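Farnwood dish rack, the bigger one - review after a few months

Bought this in June when the old wire one finally rusted through at the feet. Small kitchen, no dishwasher, two adults and whoever is over for dinner. So a rack gets used at every meal here and lives on the counter full time. Not a thing I wanted to spend an evening reading reviews about but I did, and most of them were written the day the box arrived. Hence this.

Paid 44 for it at the Watilville outlet store. They had it next to the Heo one I also looked at, which was cheaper and wobbled when I pushed on it. Didn't buy the Heo. Can't tell you how it holds up.

Setup. Ten minutes, no tools. Instructions are one folded sheet with drawings and the drawings are tiny. The feet go on before the tray, it doesn't say that anywhere, I did it wrong and had to pull them off again. Tight fit. Sore thumbs.

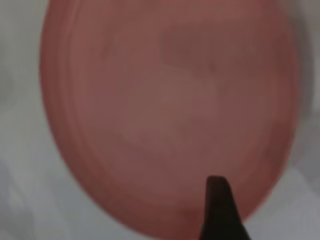

First week I was annoyed with it. The spout on the drip tray is on the short side and my sink is on the long side, so either the rack sticks out over the edge of the counter or you empty the tray by hand. I empty it by hand. Every morning, takes a few seconds, still bugs me. If your sink is to the left or right of where the rack sits end-on you'll be fine. Measure first.

Slots are good though. Really good. Dinner plates stand up straight and don't slide into eachother, and you can get a plate out of the middle without the rest going over like dominoes. The old rack did that weekly. Side plates fit too. Deep pasta bowls take two slots each and lean, so on pasta night you lose half the space.

Shallow dishes are in between. Some of mine sit right, some tip forward a bit. I've given up and dry the awkward ones with a towel, put them straight on the table.
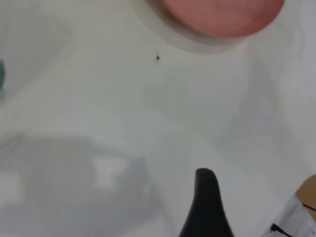 Coral dish with a pale rim, on the white table.

Mugs. Not great. There are pegs along one edge but they're spaced for thin glasses, and a fat mug blocks the next peg over. I hang three where it's meant to hold more. Wine glasses are fine on them as long as you don't bump the rack.

Cutlery cup is the weak part. Clips on, pops off if you lift it from the wrong side. Holes in the bottom are small and get gunky. I pull it off every couple weeks and go at it with an old toothbrush. Knives I keep out of it altogether, too tippy with a big one in.

The website says the coating was tested for 2,000 washes. No idea how you wash a rack 2,000 times or why. What I can say is no rust yet, and one little nick near a foot from when I dragged it across the stove. The nick hasn't spread.
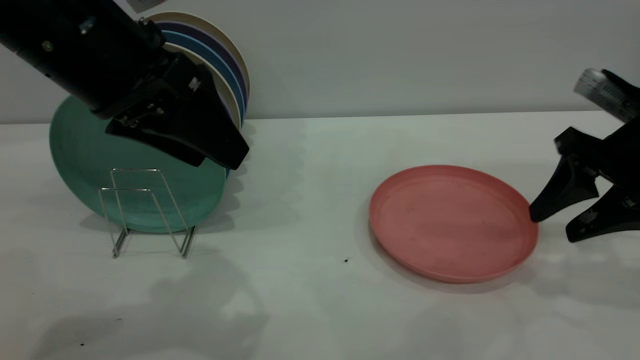

CLEANING AND UPKEEP

Hard water here, so white crust builds up in the tray. Vinegar, leave it while you eat dinner, rinse. Comes off easy. The tray has a ridge pattern and the crust likes the ridges so don't leave it a month like I did in the begining.

The rack part lifts off the tray in one go, which I like. You can rinse it in the sink if your sink is big. Mine isn't, I do it in the shower. Works.

Feet mark a white counter a little. Gray smudges, wipe off with dish soap. Put a thin mat under it if that kind of thing bothers you.

Noise - if you drop plates in quick, it rings. The old one was worse. Late night dishes, go slow.

VERSUS THE FIKUNECK

Used a Fikuneck for a week at a rental, so not a fair test. It folds flat, this doesn't. If you want to put the rack away between meals get that one. But the slots were shallow and I didn't trust it with the good plates. The Farnwood stays put, feels heavier, holds more. Uglier, if I'm being picky. The Fikuneck had a nicer cutlery cup by a mile.
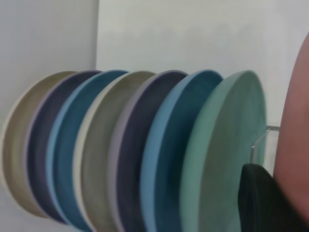 Will it take big dinner plates, the wide ones?
Mine are ordinary dinner plates and they clear the slots with room to spare. A really wide platter I'd stand at the end, where there's no crossbar in the way.

RATING

Four out of five. Would be higher with a spout that turns and a cup that stays on. Returns at the outlet were 30 days with the receipt, so load it up properly the first week and see whether the spout thing drives you nuts. They sell spare feet. They don't sell spare cups, I asked.

Will update if the coating goes.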